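Zunstead Allotments | Plots | Waiting list | FAQ | Find us

Filed under: New to growing

Questions I get asked at the gate (and by e-mail, and once in the queue at the chemist)

Print this page | E-mail this page

I've had plot 41 since 2013 and I've been answering the letters for nearly as long, so here are the ones that keep coming round. If yours isn't covered, write to me and I'll add it when it rains.

How long is the waiting list?
Longer than you'd like, I'm afraid! It moves in fits and starts. Most people give up a plot in the autumn, so if you're going to hear from me it'll probably be then. Please don't ring to ask where you are on it, I only have the list at home.

Can I have a half plot?
Yes, and if you've never grown anything before I'd beg you to. A full plot is 200 square metres and that is a LOT of bindweed. You can ask for the other half later if it comes free.

What does it cost?
The rent letter goes out in August and has the new figure on it. Water's included. Your shed isn't, and neither is the padlock.

Am I allowed a shed?
One shed and one greenhouse, and neither taller than you can reach with a rake held up. Mine is a secondhand Gikwood with a door that sticks all winter. Put it at the north end if you can, or your neighbour's beans will be sitting in the shade and you'll hear all about it.

What about bonfires?
Not in summer, and never on a Saturday, when half the street has washing out. Dry stuff only. Green stuff goes in the compost.

Which potatoes should I grow?
Ooh, how long have you got? I do a row of Lanetti for earlies and Sani for keeping, and I've stopped bothering with anything else (Guðlaug Stougaard on the next plot thinks I'm quite wrong and has the prize cards to back her up). Ask her about blight as well, she knows far more than me.

Can I bring the dog?
On a lead, yes. Bring bags.

There's no water coming out of my tap. Is it broken?
Try the one by the gate first. If that's dry too, the pump's probably off, so send me a text and leave the switches to me, please. We turn everything off over the winter anyway, so fill your butts before the frosts.

What's the gate code?
Nice try! It's in your welcome letter.
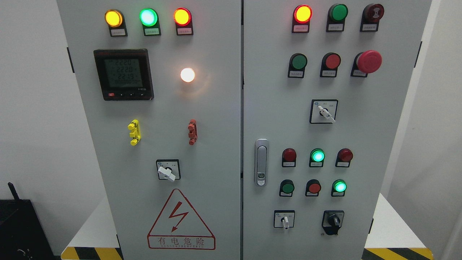 Photo: Zunstead Allotments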